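Benchtop & Small Automation > Kits and Services
Thread: Pakasico hand rental, worth the money?

tinribs
Has anyone had the Pakasico people round? They do a multi-fingered hand on an arm, on a monthly plan, and the brochure says it will "join your team at the desk". My team at the desk is me and a kettle, so I'm interested. The job is picking thin flat things out of trays and passing them over. Quote is 3,000 for the first term plus 100 a visit if it sulks. Before I sign, what's it like with real clutter?

mossgate_eng
We're on the trial. Ours does handovers all day, and flat stuff is better than I'd feared. It gets hold of a slab by one end and keeps the rest sticking out for you to take, so you aren't wrestling it for the bit it's holding. Ours has clear plastic on part of the hand and nobody from support has told us to take it off, so on it stays.

Clutter is fine. Phone, charging lead, tablet in its cover, a cardboard box with dividers, all on the same desk as the work. Cables are your problem. There's a thick black one from the wrist that heads for the carpet and you will want a plan for it.
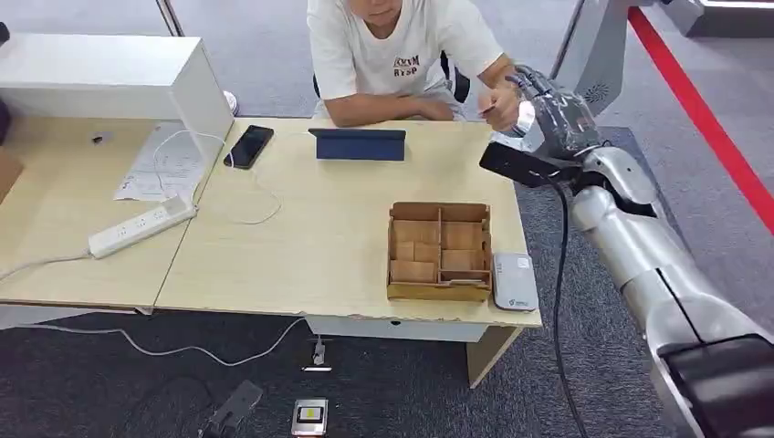

Re: Pakasico hand rental, worth the money?

oldsprocket
Before everyone gets their chequebook out: fingers are a lovely way of spending money. For thin flat things a plain two-jaw gripper will do you nicely and has fewer knuckles to go wrong. I had a Jondier one on a bench for years. Looked like a stapler, worked like a stapler, never once joined my team.

mossgate_eng
Can your stapler pick up a mug?

oldsprocket
Can tinribs's trays contain a mug?

tinribs
They cannot. Please don't fight, I've only got the one thread.

What about really thin, though? Membership cards and the like. I've got boxes of the things to check against a list, and my current method is a bloke (me) with fingernails.

Shin
Cards are where I'd spend your trial time. The slab in mossgate's post is generous, there's an edge to get hold of. A card lying flat on a table is a different animal and most grippers just polish the table with it. Stand them up in a slotted tray and life improves no end.

Also look at where the finger lands. With a smooth rounded pad on one long edge you cover a strip of the card and leave the rest showing, so the number can still be read. Grab it across the middle and you've got a very secure card that you can't check.

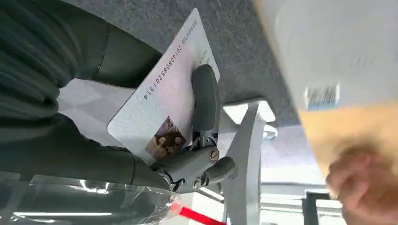

White card held by its right-hand edge, long number clear of the pad. The small print near the top corner is beyond me at this angle.

tinribs
That's more or less my job, right there. I can read the long number without squinting. Does the gloss bother it?

Shin
The gloss bothers cameras. Move your lamp before you blame the gripper. I lost most of a May to a lamp.

oldsprocket
I'd like it noted that I recommended a plain gripper four posts before it was fashionable.

mossgate_eng
Noted. I still say take the hand if the jobs are going to change. We've had ours on three sorts of part and all I did was pester support for new settings. They answered, too, which after our time with Stadus felt like being sent flowers.

oldsprocket
Stadus support was fine if you rang before the 20 minute hold music began. But 3,000 for something you give back at the end? Buy a second-hand gripper, spend the change on slotted trays, and have a biscuit.

tinribs
Rang Pakasico. They'll do a 5 day trial and bring both ends, the hand and a plain gripper, and I'm to supply a table, a socket and "a representative sample of your objects". They've been promised cards. Will report back.

Shin
Put a few bent ones in. Yours will be bent, everybody's are, and the ones in a demo never are.

mossgate_eng
And measure the desk first. The arm comes in at a slant and wants more room at the side than you'd think from the brochure. Ours reaches in over the corner and I've stopped keeping tea there.

oldsprocket
Finally, a serious objection to the product.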